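Rinsing and Storing Turtle Egg Incubation Boxes Between Seasons

Notes for keepers with a spare room or garage bench. Applies to foam and hard plastic boxes used for freshwater species.

Empty the box as soon as the last hatchling has been moved to the rearing tub. Old vermiculite holds shell fragments and yolk residue, and both will mold within days at incubation temperature. Tip the substrate into a lined trash can, tie the bag and take it outside. Do not compost it. Reptile waste can carry salmonella, and a home compost heap does not get hot enough in every part to deal with it.

Wear gloves and keep the work out of the kitchen. A utility sink or a tub on the patio is fine. If the bathtub is the only option, it needs the same disinfection as the box afterward.

Wash first, disinfect second. Disinfectant applied over dried residue is largely wasted. Use warm water and plain dish soap with a soft brush. Stiff bristles score the plastic, and the scratches hold dirt next year. Foam boxes should be wiped with a cloth, never scrubbed, and any box with a soft or crumbling floor should be thrown out.

For disinfection, household bleach diluted according to its label works on hard plastic. Leave it wet for the full contact time, then rinse until there is no smell. Never mix bleach with vinegar or any ammonia cleaner. Lids need the same treatment on both sides — the underside collects condensation all season and is the part most often missed.
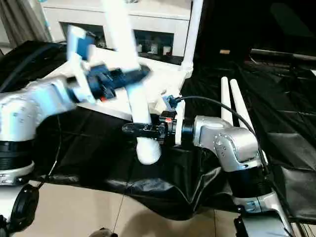 Thermostat probes should not be soaked. Wipe the tip and the first few inches of cable with a damp cloth, then with disinfectant, then with clean water. Check the cable where it passes through the wall of the box. A pinched cable will often read correctly at room temperature and drift once the heater is on.

Test the probe before storage. Put it in a glass of water beside a thermometer you trust, wait until both have settled, and write the difference on masking tape stuck to the plug. Ebony Rakena keeps 2 thermometers for this and replaces whichever one disagrees with the ice-water reading.

Dry everything with the lid off. Overnight is enough in a heated room; an unheated garage in damp weather takes longer. Stand the box on its side so that water leaves the corner channels. Ventilation holes can be cleared with a wooden toothpick.

Store boxes upside down without the lid clipped on. A sealed box traps whatever moisture is left, and the gasket takes a permanent set under pressure. Keep foam away from solvents, paint and gasoline, all of which will attack it.

Dry vermiculite keeps indefinitely in a closed bucket. Weigh out the amount for each box in advance and bag it. For a substrate mixed at equal parts by weight, a bag holding 282 grams takes 282 grams of water, and the arithmetic is done before the first female starts digging.

Run the empty box for a full day before it is needed again, with the probe at egg height — a probe taped to the wall gives a different figure.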